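Touring the old Sidow house – worth it with a skeptic and a kid?

Posted by Tamer Obeidat, Fri 17 July

Hi all, hoping somebody local can help me out. My sister is coming through Gosbridge next month with her son and she's dead set on seeing the Sidow house, the one up on the hill with all the locked rooms. I've lived here most of my life and never once gone in. My grandmother cleaned for the family when she was young and she wouldn't talk about it, except to say the old man slept in a different room every night and the cook left his supper on the stairs. So of course we grew up thinking the place was full of ghosts.

What I want to know is whether the tour is any good, whether they still let you up to the third floor, and whether it's too scary for a boy who sleeps with the hall light on. Also, my sister thinks ghosts are nonsense and will say so out loud. Will the guide mind?

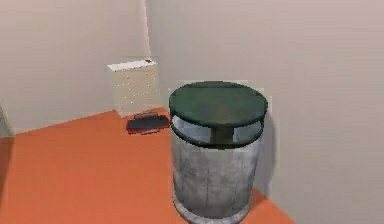 Replies

shenoy_street_mom

We went in December for the candlelight one and loved it!! My girls talked about it all the way home. The third floor was open then, but you go up in small groups and the stairs are narrow, so wear real shoes (I had on boots with a heel – big mistake). I wouldn't do candlelight with a nervous kid though. Take him on the regular afternoon tour, where it's mostly old furniture and stories about the family. The guide we had was a sweetheart and my husband teased her the whole way through and she gave it right back to him.

Parking is on Shenoy Street. Don't park by the church, they will tow you.

Cuven Road Ken

I grew up two doors down from that house so I'll give you my version, for what it's worth.

The sleeping in different rooms part is true, or at least my mother swore to it. She could see the lamp from our kitchen and it was never in the same window. People said he was hiding from his dead brother. My mother figured the roof leaked and he was moving away from the drips, and having seen the state of that roof I'm with her. The tour tells it the brother way, naturally.

As for the ghost, everybody on our street had heard the piano. I heard it myself when I was a kid, five or six notes over and over, well after the family had gone and the house was shut up. 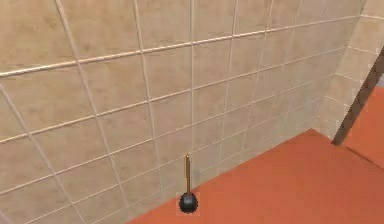
My dad walked up there with a flashlight the next morning and came back saying there wasn't even a piano in the place. They have one now in the front parlor and the guides will tell you it was always there. It was not. I asked one of them where it came from and she said it was "original to the period," and I let it go, but you can watch for that line when you go.

Would I take a kid? Sure. The one spot that might bother him is the little closet under the back stairs, where they shut the door for a minute so you can hear how quiet it gets. You can wait in the hall for that, plenty of grown people do. The whole thing runs about 2 hours if the group asks a lot of questions, and it sounds like your sister will.

I'd love to know more about your grandmother, by the way. What years was she there? My mother used to talk about a girl who came down the hill in the evenings with a basket of rolls from the kitchen and handed them out to us kids over the fence.

gosbridge_native

never been but my cousin said its overpriced and they have 200 steps. the gift shop is ok. just look at it from the road for free

Tamer Obeidat

Thanks, everybody. Afternoon tour it is, and I'll tell my sister to behave. Ken, I'm going to ask my aunt about the rolls – that sounds an awful lot like my grandmother, she fed every kid she ever met. I'll write you once I've talked to her.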